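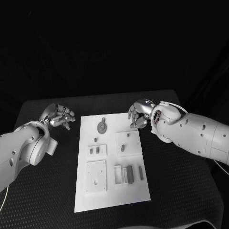 STILTSTEAD, October

The company is called Wokov, and it rents the back half of a building off the Mulcahy road. What it makes, mostly, is recordings. A pair of white robot arms with jointed hands is steered through a small assembly job, the movements are saved, the parts are put back, and it starts over. The recordings go to train a program that is supposed to do the job by itself one day.

I asked the engineer who runs the project how many they had. "Six hundred and seventy-three that we'd keep," she said. And how many had they thrown out? She looked at her colleague. "More than that."

She agreed to talk as long as I left her name out, which seemed a lot of caution over a board of pegs and plates. The job is called Cladholm, after the street she grew up on. It uses a white board on a black mat, with little gray pegs, a disc with a hole in it, a cylinder, a thin bar and a few white plates. A ten-year-old would have the idea in a minute.

"Sure, and the ten-year-old has been picking things up for ten years," she said. "We're starting from nothing."

I have heard that answer before, from other companies with other boards. It's a fair answer as far as it goes. It doesn't say how many recordings would be enough, so I asked that too.

"I don't know. If somebody gives you a number, ask them where they got it."

The person steering the arms that afternoon used to do bench work at a factory. He told me the pegs are the worst of it. "You can't feel them. You're going by what you see, and the hand is in the way of what you want to see." A good run takes him some 60 seconds. He works 15 minutes at a stretch and then hands over, and by the end of a stretch, he said, he gets sloppy. Do the sloppy ones get kept?

"If the part ends up where it should, yes."

This bothered me more than it bothered the engineer. If a tired man nudges a peg sideways before he gets hold of it, the program learns that nudging is part of the job. She said a bit of mess is useful, that a program shown only perfect runs gets lost the first time it misses. Then how does she tell useful mess from the plain kind? "We argue about it," she said.

They have tried the trained program, of course. In the last test it was given 32 attempts at placing the disc. She wouldn't tell me how many it got right. She did say the parts had been laid out the way they are in the recordings, and that when someone turned the board a little, "it was a bad day."

So what is the customer buying? There isn't one yet. The money comes from investors, who have been shown a video. I asked whether the video was the program working alone or a person steering. "Alone," she said, and then, after a moment, "It was the best one we had."

I liked her for adding that. I'd still want to see the other takes. She says I can come back when they've moved on to a second board, with different parts, and watch it from the start. She wouldn't say which month.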